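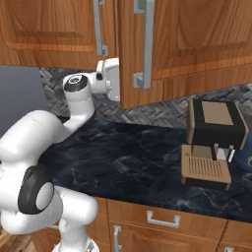 Last changed: January, 4:40 pm

Notebook, obituary transcription bench, Gramley

January, continued from the last page

Box 7 is open and it is a good one! Mostly death notices and funeral cards from the Leckie funeral home, plus a bundle of longer life stories that families typed up themselves and brought in for the paper. The typed ones are wonderful. They go on for pages about threshing crews and bowling leagues and who made the pies, and the printed versions lost nearly all of that.

Count at noon: 220 items in the box, 182 of them with a name I can read straight off. The other 38 are clippings cut so close that the headline is gone. Put those in the blue folder. Cường thinks the page edge on the back side may help, as the ads ran in a fixed order for years. Trying that tomorrow.

Started with the Zelelik family because there are so many of them. Three different Annas! One born in the old country, one her daughter-in-law, one a niece who married out and went back to Zelelik later on. The existing index has them as one person who apparently had children over a span of 51 years. Split into Anna (1), Anna (2), Anna (3) for now, will give them proper entries when I have dates for the middle one.

Things I want to keep straight:

"Preceded in death by" lists. Type them exactly in the order printed. I sorted a few by age last month and then lost the clue that the first two names were a first wife and her baby. Went back and fixed the ones I remember. Check card drawer R to S again.

Married names. If the paper says Mrs. Walter Leckie, the entry says Mrs. Walter Leckie, and her own first name goes in the note field with where we got it.

Moves. People write "came to Gramley in 1938" and mean the farm eight miles out. Leave it as printed, put the township in the note.

Fomia handled the new scans much better than I expected. I set it to gray instead of black and white and the faint carbon copies came up beautifully, even the purple ones. It still reads "interment" as "internment" nearly every time, so search for that before saving a batch. Also it drops the tilde-looking squiggle under some surnames, probably just a pen mark, but don't delete from the image.

Best find of the day: a typed life story with pencil corrections by (I think) a sister. The typist wrote that he "enjoyed fishing." The pencil says "he did not, he enjoyed the boat." Transcribed both, pencil in square brackets. I read it out to the whole room.

Cường Hứa got through 33 funeral cards while I was stuck on the Annas. He is pairing each card with its newspaper notice and clipping the two together in one sleeve, and I love it, we should have done all the boxes this way. Running total for the index is now 631 entries.

To do
- middle Anna, try the church register
- more sleeves, the wide ones
- ask Cường which card had the wrong burial date, he told me and I didn't write it down
- drawer R to S
- box 8 has a water stain on the lid, look inside before stacking anything on it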